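Kedness Community Help
Home > Boards > Robots in the workplace > Faults and safety

Hand closes again after a protective stop has been cleared

Posted by Bayram
Status: Open
Replies: 3

I should be grateful for advice from members responsible for the safe operation of humanoid arms in office settings.

Our department operates a desk station at which a two-armed unit is taught small clerical tasks, chiefly placing cards in a desktop organiser and taking them out again. The arms are run from the Tato controller, release 2, and the hands are driven by a separate board with its own supply. A member of staff is seated at the desk during most sessions.

During a recent session the operator pressed the stop button after the left hand had caught the side of the organiser. The arm halted correctly and the fingers relaxed. The fault was acknowledged on the panel and the reset was given. At that point the arm remained still, as it should, but the fingers closed fully and with some force, although no new command had been issued. The organiser was crushed on one side and has been replaced. No person was touched. The operator had, however, been about to free the card by hand, and we have treated the matter as a near miss.

The log records the following:

Stop received, arm and hand
Arm: drives disabled
Hand: drives disabled
Reset accepted
Hand: drives enabled, target 1000
Hand: current limit reached

The value 1000 is the fully closed position on our hands. The last position reported before the stop was 260. We have repeated the sequence with the desk cleared and the fingers close on most attempts, but not on all.

I should like to know whether other sites have seen this behaviour, whether it is a fault in the hand or in the controller, and whether the station may be used in the meantime with the hand speed reduced.

Sibel Kaplan
Accepted reply

The behaviour you describe is consistent with a stored target being applied at reset. When the stop is received, the hand board removes power from the finger drives but keeps the last target it was given. If the hand had been told to close and was stopped at 260 on its way, the target of 1000 is still held. When the drives are enabled again, the board proceeds to it. The arm does not behave in this way, as its controller sets the target equal to the measured position before enabling the drives.

The variation between attempts may be explained by timing. If the teaching program is still running at the moment of reset, it may send a fresh position before the stored one takes effect. I would not rely upon this.

I recommend the following steps, in this order.

Withdraw the station from use with persons seated within reach. A reduced hand speed is not an adequate measure, as the closing force is governed by the current limit and will be the same at the end of the movement.

Change the reset routine so that the measured position of each finger is read and written back as the target before the drives are enabled. The reset should be refused if any finger does not report.

Separate the reset from the restart. Clearing the fault should leave both arm and hand without power to the drives, and a second deliberate action should be needed to enable them.

Test the full sequence with the hand open, half closed and closed, with the desk clear and all persons outside the reach of both arms. Keep the logs with your risk assessment.

Your written procedure should also state that a trapped item is not to be freed by hand until the hand supply has been isolated at the switch. The stop button alone should not be regarded as isolation.

I would further ask you to review the layout of the desk. Cables beneath or beside the arm should be secured, and the operator's chair placed so that he or she can move back without obstruction.

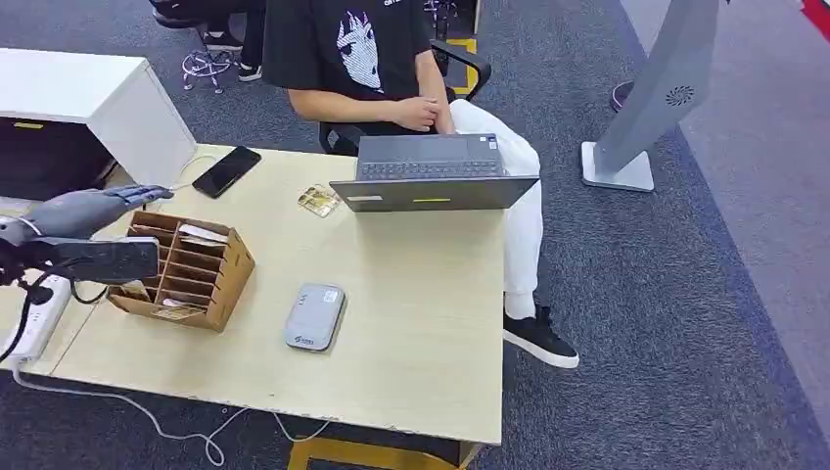 Left hand at the organiser, operator seated at the desk.

Unico_Support_Desk

We had the same thing. Turned the current limit down to 73 on the hand page and it no longer crushes anything. It still closes after a reset but you hardly notice. Try switching the hand off and on as well.

Sibel Kaplan

With respect to the previous reply, lowering the current limit is reasonable as an additional measure, but it leaves the unexpected movement in place. A hand that moves at reset without a command should be treated as defective whatever its force. Members are asked not to adopt this as a remedy. I would add that switching the hand off and on clears the stored target on some boards and restores a default target on others, and the result should be checked on the unit concerned before anyone approaches it.

Bayram

I am obliged to both contributors. The station has been withdrawn from use and the reset routine is being rewritten as advised. The procedure for trapped items has been amended and will be issued to all operators before sessions resume. I shall leave this topic open until the tests have been completed.

Last activity: 2023-01-29
Related topics: Stop button wiring for separate hand supplies; Finger position not reported after start-up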